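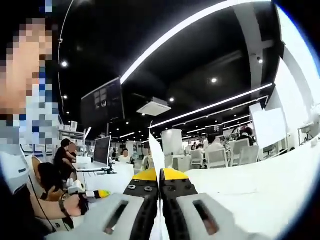
White chairs, black ceiling, strip lights running off down the hall

Does a black ceiling make a big open room feel lower?
Posted by Rima Hourani, February 12, 2025

We're taking on a shared work hall in Narnthorpe and I've got a bit stuck on the ceiling. I love the look in the photo, with the black overhead, the long lines of LED light and everything white underneath (chairs, pillar, shelving, the lot). My business partner reckons it'll be like sitting under a lid. Ours is one big room with an ugly air con unit in the middle of the ceiling, and I'd love that to fade away a bit. Has anyone lived with one? Also, do the strips have to go in on the diagonal?

Benjie Mercado
We went black in October and I'd do it again tomorrow! You stop looking up after a week. Use dead flat matt, because anything with a sheen shows every roller mark. A white air con unit will stand out more though, so ask whether yours can be sprayed or get a dark cover for it. Ours are straight strips and they're fine, but I do think diagonal pulls your eye down the room. Budget for more light than you think, we ended up adding 5 spots over the desks.

Catalina Navarrete
depends how high it is. mine's low and I hated it, painted it back

Iveta Urban
Keep the walls and tables pale and you'll be all right. I'd try one corner first and sit under it on a gloomy afternoon. White chairs get grubby fast, by the way!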